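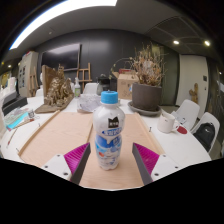

Last changed: May, 16:20

Milk bottle returns in Grekby: student project report

1. Background

Grekby has one collection point for plastic bottles, next to the Kevum shop. Our group wanted to know how far people walk to use it and whether they take the caps off first. The council leaflet says caps should stay on, but the older sign on the container says the opposite.

2. Method

We handed out 242 paper forms and got 44 back. The form had six questions. We also stood at the collection point for two afternoons and noted whether bottles came with or without a cap. Grekby has roughly 3000 residents, so our sample is small.

3. Results

Of the 44 households, 22 said they always leave the cap on. Most of the others take it off, and a few had never thought about it. People on Karpenko Street walk the furthest and go least often – usually once a fortnight, with a full bag. Several wrote that the container was full when they got there.

4. Problems

Question four was badly worded. We asked about "bottles" and some people included glass. Those answers were left out of the table on walking distance. The forms for the Motent flats went out a week late.

5. What we suggest

The old sign should be replaced. A second container near the flats would help too, but we did not look into the cost.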